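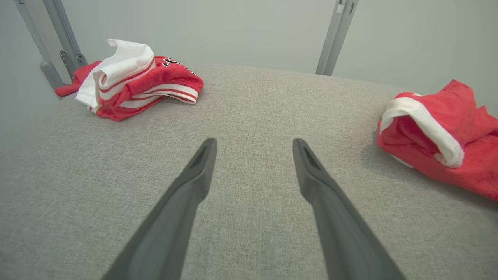

图一:浅灰色混纺感的面料,细看有深有浅的纱线

发件人:阿棉
收件列表:旧沙发翻新互助
主题:回复:浅灰麻花布到底该不该买,还有起球的事

各位好,

昨晚把列表里攒下来的信一口气看完了,看到快十二点,茶都凉了两回。先回这一封,别的慢慢来。

> 我家那张三人位打算换面,原来的绒布已经磨得发亮了。
> 看中一款浅灰的,就是那种远看一个颜色、近看一根深一根浅的。
> 店家说耐磨没问题,可我在网上看到有人说坐半年就起球。
> 另外我完全没做过软包,想先拿餐椅练手,不知道行不行。
> 还有一个小问题:家里有猫,是不是干脆就别想浅色了?
> 预算不算宽,布钱最好控制住,工具能借就借。

先说颜色。这种深浅纱混着织的浅灰,我自己是很喜欢的,家里前前后后用过三种。它最大的好处是不显脏,掉点饼干渣、沾根头发,站着看根本看不出来。纯色的浅灰就不行了,一滴水干了都有个圈(我那张纯灰的脚凳就是这么毁的,一杯柠檬水,擦完一个大圆印,后来翻了个面接着用,翻过来的那面第二个月又洒了汤)。

但是混色布也有让人头疼的地方:它在店里的灯下和在家里完全是两个颜色。我第一次买的时候在店里觉得是暖灰,回家往窗边一铺,发蓝,跟我家那个米黄的墙摆在一起特别别扭。所以请一定要小样,要大一点的小样,巴掌大的不够看。拿回家早上看一次,下午看一次,晚上开灯再看一次,最好直接搭在扶手上放几天,来来回回路过都瞄一眼。Vukum那家店愿意给裁长条的样布,要付一点钱,买布的时候抵掉,我觉得挺公道。

再说起球。我的经验是,起不起球跟颜色花不花没关系,主要看纱松不松、毛不毛。拿到样布,用指甲背来回刮,刮个几十下,要是表面已经开始冒毛,那坐上去只会更快。还有一个土办法,把样布缝在牛仔裤的后袋上穿一个星期。听着很傻,我真的穿过,出门买菜都穿着,回来一看,两块样布一块没事,一块已经有小球了,立刻就知道该买哪块!

店家说的耐磨次数,看看可以,别太当真。那个是在机器上磨的,跟一家人天天歪着躺着、小孩拿膝盖在上面跪着转圈,不是一回事。我更愿意问店家要背面看看。背面有一层薄薄的衬的,绷的时候不容易走形,新手会轻松很多;没有衬的软一些,贴弧面好看,可是一拉就斜,纹路歪了你会天天看见它歪着。

拿餐椅练手,太行了,我举双手赞成。座面能拧下来的那种餐椅是最好的练习,一块板,一块海绵,一块布,完事。我第一把做得很难看,四个角鼓得像饺子,第二把就好多了。简单说几句我现在的做法,每个人手法不一样,别的前辈看到有不同意见请直接说。

先把旧布拆下来,千万别扔,摊平了当纸样。旧钉子要一颗颗起干净,我以前偷懒,留了几颗敲平了事,后来新布绷上去正好硌出两个小包。海绵如果按下去回弹很慢就换掉,别省这个钱。布比旧样四边都多留一点,多了能剪,少了只能哭。

上钉的时候,先在四条边的正中各固定一下,翻过来看纹路直不直,直了再往两边走。每次只钉一小段,对边换着来。角留到最后。厚布的角容易堆成一坨,把里面叠住的那层剪掉一点,再折,就服帖了。剪之前多看两眼,别剪到会露出来的地方(我剪过,补都没法补,整块重来)。

还有,拉布的力气要匀。新手最容易犯的毛病是使劲拉,觉得越紧越好,结果边上一圈一圈的波浪,像荷叶。混色布还好一点,花纹能遮,条纹布就太明显了。手掌抹过去是平的,就够了,不需要敲起来咚咚响。

工具的事。手动钉枪我用的是Zomley的,老款,很沉,打到后面虎口疼,但是结实,用了好些年没坏过。电动的我借过别人的,快是真快,可是手一滑就多打一排,新手我还是建议手动。起钉子的那个小叉子一定要有,拿一字螺丝刀代替的话很容易戳到手,我左手上现在还有个疤。剪刀单独备一把只剪布的,家里谁拿去剪快递都要翻脸的那种。

列表里以前有过一个借工具的名单,不知道现在还有没有人在管?我这把钉枪平时闲着,同城的可以来拿,用完还我就行,钉子自备。

猫。猫这个事我说实话没有答案,只有经历。我家两只,一只从来不碰沙发,另一只专挑有粗纹理的地方下爪。我的观察是,织得越粗、线圈越明显的布,猫越爱;织得细密平整的,它挠两下觉得没意思就走了。所以浅色深色倒在其次,浅灰的上面沾猫毛,白猫灰猫都看不太出来,黑猫就没办法了。您家是什么颜色的猫?这个很关键的!

另外在沙发旁边放一个猫抓柱,要比沙发更好挠才行,放在它平时最爱挠的那个角上,别藏到阳台去。我家那只花了一阵子才认,现在基本只挠柱子,偶尔生气了还是会给沙发来一下。

价钱。我翻了一下去年的本子,做那张双人位的时候买布是每米97块,当时觉得贵,后来问过同样的货涨到了106。Prirard那边有清仓的布头,有时候能碰到很好的料子,就是长度不由人,做餐椅、脚凳、靠垫够用,三人位恐怕凑不齐。要买就一次买够,不同批次的灰色差一点点,拼在一张沙发上一眼就看出来。这个亏我替大家吃过了,靠背和座面两个灰,客人来了都以为我是故意设计的,我也就笑笑没解释。

用量的话,三人位要看靠垫是不是活的。活垫子特别费布,每个垫子正反两面加围边,很容易就超出预算。您可以先量好尺寸画个草图,按布的门幅在纸上排一排,再去问价。我上次排了两个晚上,硬是省出来半米多,后来做了个针线包,现在天天用。混色布没有明显的大花,排版的时候可以横竖调一调,但同一张沙发上方向要一致,不然光照过来深浅不一样。

洗的问题您没问,我顺便讲一句。拆得下来的套子,买回来的布先下水缩一遍再裁,不然第一次洗完就套不回去了。我有一个靠垫套就是这样,洗完变成了小一号,塞进去以后圆滚滚的,像个包子。钉死的面就不用了,平时拿吸尘器的软刷头顺着吸一吸,洒了东西马上用干毛巾按,别搓。越搓越往里走,还容易起毛。

对了,有人在前面的信里问Escobar那种喷在布上的防污水值不值得买。我用过一瓶,喷完的前几个礼拜水珠确实能滚,后来慢慢就没感觉了,味道也有点大,喷的那天我开着窗户在厨房待了一下午。也可能是我喷得不匀。有长期用的朋友出来讲讲吧,我也想知道。

还有一件和列表有关的事。八月的那次线下碰头,上次报名的有22位,地方还是老地方,最多能坐下的桌子就那么几张,所以想动手做的请提前说一声,光来聊天看热闹的不限。我准备带13块不同的样布过去,都是这几年攒的,背面贴了纸条,写着用在哪里、用了多久、后悔不后悔。大家如果手上也有用过的旧布,剪一小块带来最好,新布谁都能在店里摸到,用旧了是什么样子才难得看见。

想练手的可以直接把餐椅座面带来,拧下来装个袋子就行,不用扛整把椅子(去年真的有人扛了四把坐公交来的,佩服)。海绵那边没有,请自己按尺寸裁好。裁海绵用长一点的美工刀,刀片推出来慢慢拉,别来回锯,锯出来的边像狗啃的。

最后再回到浅灰布这件事上。如果小样在家里看了几天还是喜欢,刮也刮过了,纹路不算太粗,我觉得就买吧。先买够一把餐椅的量,做完坐两个月,再决定三人位,心里会踏实得多。就怕到时候店里那个颜色没了,所以跟店家打个招呼,问问还会不会再进,批次号也抄下来。

做餐椅的时候要是卡在哪一步,就把情况写到列表里来,写细一点,板子多厚、海绵多厚、布有没有衬,都写上,大家好帮着想。

我先去喂猫了,它在踩我的键盘。

阿棉

又及:上封信里我说的那种收边条,名字记错了,应该叫包边绳,里面有芯的那种。去店里问的时候别照着我上次写的问,店员会一脸茫然。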